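Visit report: Reniso open afternoon, two-arm garment handling package

Reniso opened its Toltberg site in September to show the Flenar package to buyers from laundries, hotels and care homes. It is sold as a kit: two arms, two five-fingered hands with gloves, cameras, a controller and a set of trained tasks. We went because our own hanging line is still done by hand and the quote we received in spring left a good deal unsaid.

The afternoon began with a talk on licensing. The base package includes 4 trained tasks, and further ones are charged separately. The speaker put the training set for the hanger task at 1,193 recorded runs, of which 137 were kept back for testing. I asked for the test results by garment type and was told they would follow by post. 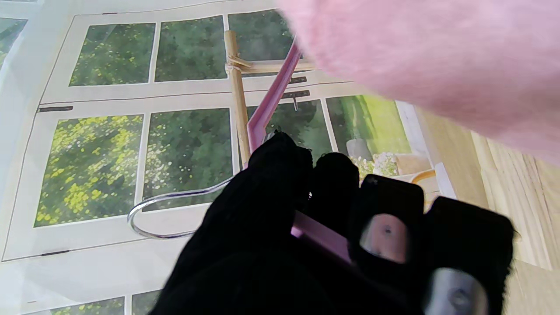 Gloves are treated as a wearing part. Reniso gives no service life for them, and the price list has them only in packs. A buyer running two shifts would need that number before signing. The small metal plates on the fingers stay on the hand when a glove is changed, according to the fitter, and a change takes 7 minutes with the arm parked. I did not see one done.

Control is by the Major software, now in its second release. It runs on a single workstation and keeps a log of every grasp, with the wrist camera views stored beside the joint readings. Logs can be exported without a service contract – an improvement on the earlier terms. Operators can stop either arm alone. Restarting one while the other holds an item needs a supervisor's code.

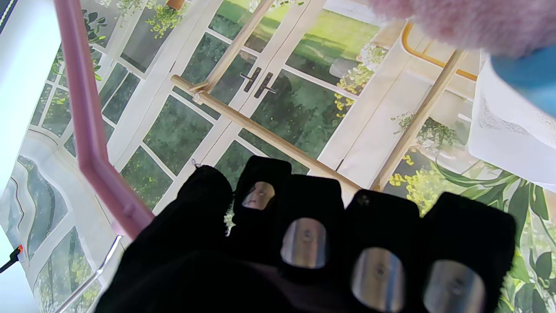
Cinzia Zuccaro

My main doubt concerns thin plastic hangers. They bend under load and vary between suppliers, and the grip settings are stored per hanger type. Reniso offers to add a new type remotely for a fixed fee. The sales desk could not say whether a mixed bin of hangers is supported.

Floor space is modest. Both arms work from the same side of one table, so the opposite side is free for feeding or for a small rack.
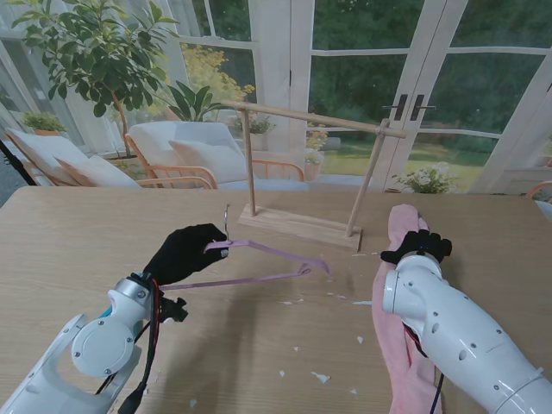

Installation is quoted at two days, with a third for operator training. The warranty covers arms and controller for a year and leaves out cables and gloves. Spare hands are held at Toltberg and sent out on exchange.

I have asked for a trial on our own stock, with our hangers and a written cycle time per garment. Reniso has agreed to the first part and is considering the second.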